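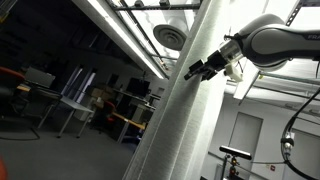
A robot arm with a two-finger gripper beside a textured white column.

Kandora Opens Orders for Its Arm Starter Kit

1/22/18

Kandora has begun taking orders for a starter kit aimed at labs and small shops that already own a robot arm but have no gripper for it. The kit includes a two-finger parallel gripper, a wrist flange, a cable set and control software. It sells for $2,594, and shipping begins in February.

The Munden company says the gripper can be fitted with hand tools and set up from a laptop. The software comes with 113 ready-made motions, which users can edit or combine. A version with a second set of fingers costs $4,000.

"Most of our customers want to get through the setup and start on their own work," said Solène Guérin, who runs product support at Kandora. "They call us about cables more than anything else."

The first batch is limited to 200 kits. Bouvier will handle sales in Europe, and training is offered separately through Arnusance. Orders can be placed on the Kandora website.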